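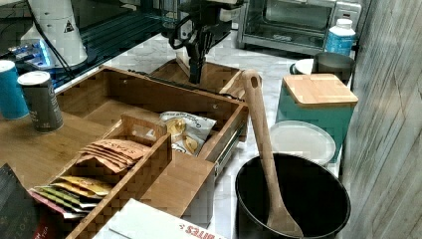

nghia_lai wrote:
Lụa, you're losing the shadow separation in the conversion and blaming the lens. Open the raw with a linear profile and check the histogram before you touch the tone curve.

lua.trieu wrote:
Did that last night. Linear profile, no sharpening, no lens correction. The two nearest ridges still merge below the tree line. Exposure was 1/4 s at f/11, ISO 100, tripod, remote release. The far ridge is fine.

Ingeborg Schmieder wrote:
What time were you at the Nostthorpe overlook? In October the sun clears the eastern shoulder late and the lower valley has no direct light before that. With flat light there is no separation to recover.

lua.trieu wrote:
Packed up at 7:50. Sun had just reached the far ridge.

Ingeborg Schmieder wrote:
Then you left too early. Stay until the light reaches the second ridge. Haze builds between the layers and does the work for you.

sang_l wrote:
Disagree with Ingeborg. Haze at that hour is heavy enough to kill the foreground too. I shoot it before sunrise with a longer lens, 200mm or so, and leave the near ridge out of the composition. Two layers with a clean gap beat four that touch.

nghia_lai wrote:
A longer lens doesn't change the overlap. Ridge positions relative to each other depend on where the tripod is. You're just cropping.

sang_l wrote:
Correct, and cropping is what I said. The near ridge is the problem, so crop it.

Leokadia Kaczmarczyk wrote:
Has anyone tried moving? The pullout on the Hoder road is up to 23 meters higher than the overlook. From there the second ridge sits clear of the first and you can see a strip of valley floor between them. Parking for two cars.

lua.trieu wrote:
Didn't know about the pullout. Is there a guardrail in the way at 35mm?

Leokadia Kaczmarczyk wrote:
Yes, at the south end. Set up at the north end, legs fully extended. Trucks shake the ground, so wait between them if you're at 1/4 s.

nghia_lai wrote:
Agree on the position. I'd still redo the conversion on the existing file. Lift the black point on the near ridge only, with a mask.

lua.trieu wrote:
Will try both and post the files.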